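Menaka Biswas
teleop thread, as promised to the three people who asked. teaching the arm to handle CPUs by driving it myself. will be typing between runs so excuse the mess

1/
Setup for anyone new: I sit at the bench with a leader arm, the follower arm copies me. Every run gets recorded, joint angles + cameras. Then Meltix trains overnight and in the morning we find out what I taught it, good or bad.

2/
Task this month is the processor. Pick it up, carry it over an open desktop case, place it, let go. Sounds like nothing. My shoulder disagrees

3/
Started September with kinesthetic, ie grabbing the arm and pushing it through the motion by hand. Great for big moves. Awful for small parts. You push on the wrist, the wrist pushes back, the fingertips wander. Plus your own hand is all over the camera view and the policy learns to expect a hand there. Ask me how many of those demos I kept. (5)

4/
So, remote control. Leader arm is light, trigger for the gripper, clutch pedal so I can park it and re-center my own arm without moving the follower. GET A CLUTCH PEDAL. Best thing we added all summer

5/
Wrist camera is where I look 90 percent of the time. The overhead view is for getting there, wrist view is for the last bit. One from this afternoon, chip between the fingers over the Dell:
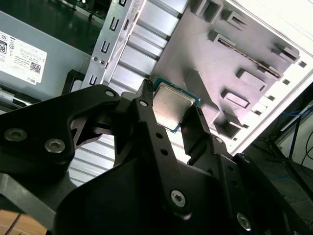 6/
Grip stuff. I go for the sides, never top and bottom, never anything on the contact face. Chip sits diagonal in the fingers a lot and I used to drop the run and redo it whenever that happened. Stopped. If every demo starts with a perfectly square grasp the robot has no idea what to do with a crooked one. Now I keep the crooked ones and fix the angle on the way over, with the wrist, slowly.

7/
Slowly but not TOO slowly. If I hover and think, the policy learns to hover and think. First Plostthorpe batch had a full second of me dithering above the socket in nearly every run and guess what the robot did. It dithered. Beautifully

8/
Rule on my sticky note now: decide before you press record

9/
Trigger pressure. We have no force feedback on the leader so I'm going by sight and by motor current, which shows up as a little bar on the second monitor. Bar goes yellow, ease off. Whitfield rig has proper feedback and yes I am jealous, no they wont swap

10/
Count so far: 87 runs recorded, 59 kept. Tossed ones are mostly me bumping the case rail on the way in, or letting go early. I keep recoveries (slip, regrasp, carry on) but not collisions. Some people keep both and label them. I dont trust my labels at 6pm

11/
Chips are dead ones btw before anybody yells. Wondell sends us scrap boards and parts by the box. Still wear the strap, habit

12/
Somebody asked about lighting. Metal lid on the chip throws reflections and the brightness jumps when the wrist turns. I was fighting this with exposure settings, then gave up and just moved the lamp every so many runs so the data has all of it. Training loss looks worse, real runs look better. Will take it

13/
Same with the case. Nudge it a bit between runs, turn it a few degrees. I mark the nudges in tape so I dont drift back to my favorite spot, which I absolutley do if left alone

14/
What still isn't working: the release. By remote I open the trigger fast and one finger drags the chip sideways a hair. In the demos I correct with a little tap. The policy copies the tap whether it needs it or not. So it places the chip fine and then pokes it. Every time. poke

15/
Tried a slower release for the last 17 runs, both fingers easing off, straight up after. No tap allowed. If it needs a tap I mark the run and toss it. Those are training tonight by themselves first, then mixed in with the rest

16/
Replying to a DM here bc others will want it: yes you can do this with a game controller. I did for a week. Position is ok, rotation is misery. Leader arm if you can build or borrow one

17/
ok starting the training job, going to go stretch. results tomorow if it doesnt crash at 3am again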